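Benon Table Tasks – Frequently Asked Questions

Last updated 16 Oct 2022

What are you recording?
Examples of a two-armed robot handling things on a kitchen-style table: picking up plates, moving bowls, putting food on a dish, standing a cup upright. Each example is called an episode. A learning system trains on the episodes and then tries the same tasks by itself.

How long is an episode?
Most are under a minute. The operator starts the recording with the arms at rest and stops it once the task in the prompt is finished.

Who moves the arms?
A trained operator. New operators practice for 2 days on the Lemia practice table before their episodes go into the collection. Practice episodes are kept in a separate folder and are not used for training.

How many episodes do you need for one task?
The target is 300. For tasks that use both arms together – passing a plate from one gripper to the other, for example – the target is 700. We stop early if the test runs stop improving.

Do the objects always start in the same place?
No. The layout changes between episodes. Plates and bowls trade places, the cup may be standing or on its side, and the food may start on a plate or directly on the table. If every episode began the same way, the system would learn the positions and fail when a plate was moved.

Why pastel tableware?
It was what we could buy in several matching shapes. Having the same shape in different colors also lets us write prompts such as "pick up the pink plate" and check that the system pays attention to the color.

Do left and right mean the robot's side or the viewer's side?
The robot's side, in all prompts and labels. In the fixed camera view the robot faces you, so its right arm comes in from the left of the picture and its left arm from the right. The sandwich on the green plate is therefore near the left gripper. Mixing these up is the most common labeling mistake we correct. 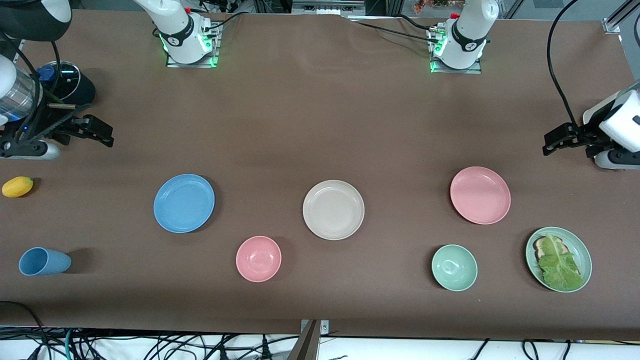

What happens to failed attempts?
They are kept and marked as failed. A dropped bowl that the operator picks up again counts as a success with a correction, and it gets its own tag. Please don't delete either kind.

Who checks the labels?
Daichi Sakamoto reviews every batch before release. The January batch had 222 episodes sent back, mostly for swapped sides and late stop times.

Can I use the data with a different robot?
You can try. The Oshima version has camera video and prompts only, with no joint readings, and is the better starting point for other arms. The full version is stored under Proltudon and needs a separate login.

How do I report a bad episode?
Send the episode number and a short note through the contact form. Say what is wrong and the time at which it happens.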